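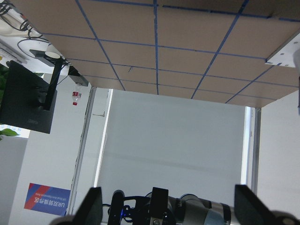 Ticket: Wrist camera stream upside down, grid cell picker chooses the wrong cell
Component: Gustau perception, camera driver and board localiser
Opened by: Mostafa El Fassi
Status: Resolved, one follow-up open

Hi all, and thanks in advance for reading through this one. I've tried to put everything in the one place so whoever picks it up doesn't have to go digging through chat.

After moving our cell over to the new Gustau release, the picker goes to the wrong square on the taped board. I ask for a cell in the row nearest the arm and it plans very happily to one in the far row, on the opposite side. No faults, no warnings, and the planner reports success every time. The live view from the wrist camera comes through inverted as well, with the board up top and the fingers down the bottom. The sign on the wall reads upside down, and so does the monitor.

I had assumed the inverted view was only cosmetic. The old release showed it that way for months and the picks were fine, so I'm a bit embarrassed to say I didn't look at it first.

What I tried before opening this:

Redid the hand-eye calibration. Residuals were good, behaviour was the same.
Restarted the driver and cleared the cached board model. Same.
Ran 14 requests in a row with the arm held at the one viewing pose. All 14 came back with the wrong cell, and always the same wrong cell for the same request, which at least rules out noise.
Swapped the Clultalitz planner for the plain straight-line one. Same wrong target, just a less graceful path to it.

Reply from Rivville support

Hi Mostafa, thanks for such a thorough write-up, it saved us a good bit of back and forth. The swap to the straight-line planner was a great idea - it tells us the bad target is coming from upstream of planning.

Could you please check two settings for me? One is image_rotation in the camera driver config, and the other is board_origin in the localiser. In the old release the localiser quietly turned the picture 180 degrees before it numbered the cells. That step has been moved into the driver, and if your config was carried over from the old one, the new key will be missing and the driver falls back to zero.

The tape lines themselves should be found either way. A grid looks much the same after a half turn, so the line detector has nothing to complain about, and the cell numbering simply starts from the wrong corner.

Reply from Mostafa

You were spot on. image_rotation wasn't in our file at all. I set it to 180, left board_origin alone, restarted, and the live view came up the right way round. Then I got a new problem, which was that the overlay was correct but the arm headed off toward the side of the board and stopped at the workspace limit. I had my hand on the stop button the whole time, so no harm done.

Reply from Rivville support

Ah, sorry, I should have mentioned that. The calibration you redid was taken against the unrotated picture, so the camera frame and the image no longer agree. Please run it once more with the rotation in place. If you keep the intrinsics in a separate file, the principal point needs to be flipped too - the Kamel tool will do that for you with the rotate option.

Reply from Mostafa

Done, and it's behaving beautifully! I recalibrated, ran Kamel over the intrinsics, and then left it going through 100 requests spread across the board. It chose the right cell on 100 of them. I've noted the change in our config history, dated 8 April 2022, so the next person can find it.

One small request while the ticket is still open. Would it be possible for the driver to log a warning when image_rotation is missing? A silent zero cost me most of an afternoon, and I'd have gladly traded that for one line of yellow text.

Reply from Rivville support

Very fair. I've raised it as a separate item and linked it here. Closing this one as resolved, but please do reopen it if the numbering drifts again.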